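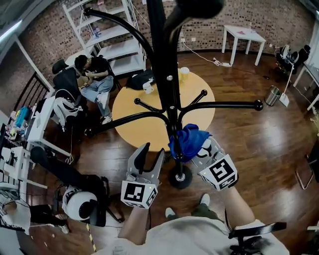 Bañuelos

Coat rack questions, answered by the person who keeps getting asked

I put up a few notes about our office coat rack a while back and the same questions keep landing in my inbox, so I'm collecting them on one page. I'm no furniture expert, I just hang up a lot of jackets (mine and other people's) and have opinions.

Which kind of rack do you have?

The standing kind: black metal, one pole in the middle, a round base, and curved arms that end in little balls. I love it. Our office has a brick wall and I did not want to be the one drilling into it, so hooks were out from the start.

Do the ball ends really matter?

Yes! This is my favorite thing about it. A skinny hook pokes a point into the back of a sweater if you leave it there all day, and then you walk around with a tiny tent between your shoulders. A ball spreads things out a bit. It can still leave a bump in a soft knit, so I fold those and put them on a shelf. Jackets, scarves, shirts, an apron, all fine on the rack.

Mine tips over. Help?

Been there. Almost always it's loaded on one side. People come in, they use the arm facing the door, and by lunch there are five winter coats on the left and nothing on the right. Put the heaviest coat on first, then put the next one straight across from it. If you have a long arm and a short arm, the heavy stuff goes on the short one, close to the pole. And check that the base is sitting flat. Ours wobbled for a month when it was half on a mat and half off it, and I blamed the rack the whole time.

Where should it stand?

Somewhere you can walk all the way around it, if you have the space. Ours is out on the wood floor with a round table behind it, and I've gotten used to having it there. The only thing I'd change is the distance to the table. A long sleeve and a mug of coffee are not friends. Leave enough room that a coat can swing when somebody grabs it in a hurry.

How do you hang something that has no loop?

Depends what it is. For a shirt or a light jacket, find the middle of the collar and set that over the ball, then let both sides drop. For a plain piece of cloth, like a throw or a big scarf, don't just toss it at the rack in a ball (I have done this many, many times). Shake it out first, hold it by two corners, and lay it over the arm so both halves hang down about even. It takes a few seconds longer and it won't slide off the minute you turn your back.

What if it slides off anyway?

Slippery linings are the worst. I wrap a fat rubber band around the arm just behind the ball, and that's been enough for everything except one very shiny raincoat. My friends at Zukus use a scrap of felt, tied on with thread. Looks nicer than mine, I'll admit it.

Can I hang bags on it?

Small ones, sure. A backpack with a laptop in it, please no. Those go on the floor by the desk, or on a chair. A heavy bag pulls the whole thing over and you find out when you take your coat off the other side.

How often do you clear it off?

Every 30 days or so in my head, and in real life whenever I can't find my own jacket. I take every single thing off, wipe down the arms and the pole with a damp cloth, dry them, and tighten whatever turns. Then only the stuff people are wearing this season goes back. Anything left over gets folded into a box marked Novier, which is the name on the box it came in and has now become the name of the lost and found. "Check the Novier" is a normal sentence here.

Wet coats?

Give them an arm to themselves, with nothing underneath on the arm below. Open them up so the lining gets some air. In January I put an old towel around the base, too, and take it away at the end of the day.

Is one rack enough for an office?

For us, yes, most of the year. We tried 2 racks one winter and the second one filled up with things no one had worn since spring, so it went to the folks over at Wultano. If your rack is always full, try emptying it before you buy another.

Do you take questions about shoe racks?

I do not own a shoe rack. I kick mine under the desk. But if you have a good one, write and tell me which it is, I've been meaning to get one for the hallway at home.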